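4. Evaluation of the Wulta Starter Kit

4.1 What comes in the box, and what we asked of it

The Wulta kit is sold by Vondráček as a complete manipulation cell for small labs: two arms, grippers, wrist cameras, and a software package named Udik. The brochure promises "household clutter, handled." We took the brochure at its word, a courtesy we recommend to any reviewer with a free month and a drawer full of old chargers.

Assembly at our Ornonwood lab took Svatopluk Kubíček 19 hours, of which the printed manual accounts for one. The remaining 18 are covered by a support forum, where most answers are by other customers and several of those are apologies.

4.2 Cable task

Wulta's own demonstrations favor foam blocks. We chose cables, which have no fixed shape, hide their own ends, and hold on to each other out of what looks like spite. Each trial asked the operator to take one named cord out of a pile and lay it on open table. We ran 183 trials by teleoperation in June, and Leszek Jabłońska scored all of them from the recordings.

The kit succeeded in 43. Most failures fell into one of two kinds. In the first, the fingers closed on the target and on two or three of its neighbors, and the whole pile went for a walk. In the second, the operator lost track of which cord was which, usually where a thin one dived under a thick one. Connectors were a help when they could be seen — a plug gives the eye something to aim at — and cords of the same color were the worst case by some distance.

The wrist view is what the operator mainly works from (Figure 3). It is sharp enough when the arm is still and noticeably less so when it isn't, and bright white parts tend to wash out. Udik has an exposure setting. We moved it in both directions and were unable to establish what it does.

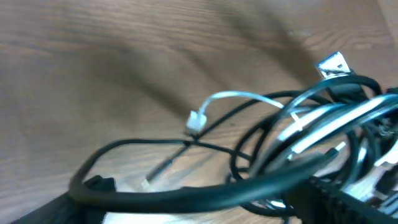
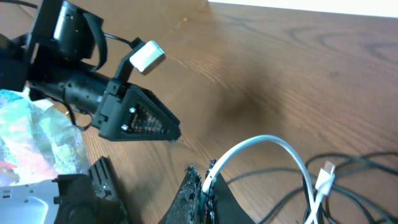 Figure 3. Wrist-camera views of cables on the wooden tabletop.

4.3 Cost and support

At 1167 dollars the kit is far cheaper than anything else we considered, and a fair review has to keep saying so. The arms held their calibration from one session to the next. The grippers survived a good deal of tugging that we would not defend in front of their designer. Vondráček replaced one faulty motor without argument, although the parcel went to a different university first.

Our complaints are mostly with Udik, which drops its connection when the laptop sleeps and then reports that all is well. Version 2, released on 22 June 2018, changes the color of this message. We repeated a handful of trials under the new version and have left them out of the totals above.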